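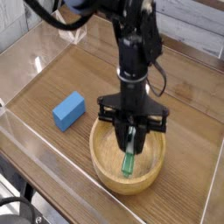 Fig. 1. Wooden tabletop with clear acrylic panels at the sides.

Wood in the House: Notes for Unit 3
Movement, Moisture and Finish
Instructor: Dalva Fagundes
Kurnisen Hall, Room 313

Welcome back, everybody, and thank you for the samples you dragged in last time (the cedar shingle still smells wonderful!). We ran out of time before we got to finishes, so these notes start where we stopped and then go on a bit. Please read them with the Pimentel chapter, which begins on page 62 of the course packet.

Where we left off: wood and water

A board is a bundle of long, thin tubes that used to carry water up a tree. When the air is damp the walls of those tubes take up moisture and swell, and when the air dries out they shrink again. A board hardly changes in length. Across the grain it changes quite a lot, and it changes more in the direction of the growth rings than it does straight across them, so a flat-sawn board tends to cup while a quarter-sawn one mostly stays put.

You have all met this at home, I'm sure. The drawer that slides nicely in April and sticks all through August is doing what its fibers tell it to do. So is the old table with a gap down the middle every winter. People are often tempted to fill that gap, and I would ask you to wait a full year before you do, since the filler will be in the way when the boards swell again.

A good maker leaves room for all of this. Look under a solid table the next time you visit somebody (ask first!) and see how the top is held on. You may find slotted screw holes, little wooden buttons in a groove, or metal clips shaped like a figure eight. All of them hold the top down and still let it slide a little from side to side. A top that has been glued tight along all four edges will usually split sooner or later.

Finishes, in two big families

Penetrating finishes soak in. Tung oil and linseed oil are the ones you will hear about most. They leave the wood feeling like wood, they are easy to patch, and they give only modest protection from a spilled drink. The demonstration can we keep in the cabinet is Gadell, a plain hardening oil, and you're welcome to try it on your scrap pieces. Thin coats, please, and wipe off whatever is still sitting on the surface after fifteen minutes or so. Thick coats stay sticky for days, and I have a bookshelf at home that proves it.

Film finishes sit on top. Shellac, lacquer, varnish and polyurethane all belong here. They keep water out much better, but once the film is scratched through you often have to sand back a whole section to make it look right. Shellac is the friendly exception: a new coat partly dissolves the old one and the two melt together.

No finish stops moisture completely. It only slows things down, and that is why we finish the underside of a top as well as the face.

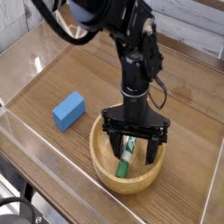 Fig. 2. Round wooden bowl, light in color, on a wood-grain tabletop.

Bowls and other things that touch food

Bowls get their own section as they are such a good lesson in movement. A bowl turned from green wood will dry into a slight oval, and many turners leave the walls thick, let the blank dry for months, and then turn it a second time to bring it round.

For care at home, wash by hand, dry with a towel right away, and never leave a bowl soaking in the sink. Mineral oil works well and won't go rancid the way some cooking oils can. It never hardens, though, so plan on doing it again whenever the surface starts to look dull.

A safety note I repeat every term: rags wet with linseed or tung oil can heat up and catch fire all by themselves. Spread them flat outdoors to dry, or put them in the metal can of water by the door. Please don't wad them up in the trash.

For next time

Finish the Pimentel chapter and look over the Nonholm chart of shrinkage by species. You don't have to memorize it, but do pick two woods and be ready to say which you would choose for a drawer front and why.

Bring one small wooden thing from your kitchen, the more worn the better. We'll put a drop of water on each and watch whether it beads or soaks in.

My office hours are from 2:30 to 4:00 in the shop, and the kettle is usually on.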